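**Brirkmont House, residents' bedding and rooms meeting**
Tuesday, July 17, 2018

Present: Osian Jenkins (chair), Rhona Ogilvie (notes), M. Loller, P. Strachan

**1. Notes of the March meeting**
Agreed with one change. The linen order number should read 2751.

**2. Bed making**
Rhona went through the order of work for the single rooms. Fitted sheet first, pulled smooth to the corners, then the pillow at the head end, then the comforter. Books and other belongings left on a bed are to be moved to the shelf before the bedding is touched, and open books are to be kept at their page.

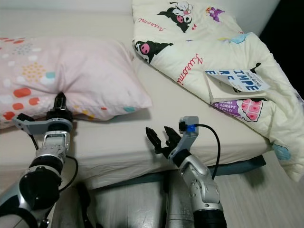 Strachan asked whether pillowcases have to match the comforter. Agreed that they do not. Residents may use their own sets, including printed ones, as long as each piece has a name label.

Loller said the off-white sheets are wearing thin at the corners. Osian will price 20 replacements.

**3. Small storage**
Residents have asked for something to keep odds and ends in. Plastic boxes were preferred to baskets, as they wipe clean. Boxes may go on the bed while a room is being tidied and should be off it by evening.

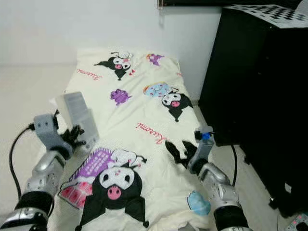
Budget for boxes set at 60 dollars. Rhona to buy them from Roller on Strachan's account.

**4. Duvets**
Cartoon duvets stay with the rooms they are in now. Washing remains every second week. Loller asked for a second drying rack and this was left over to the next meeting.

**Actions**
- Osian: prices for fitted sheets
- Rhona: boxes, name labels
- Loller: measure the space for a rack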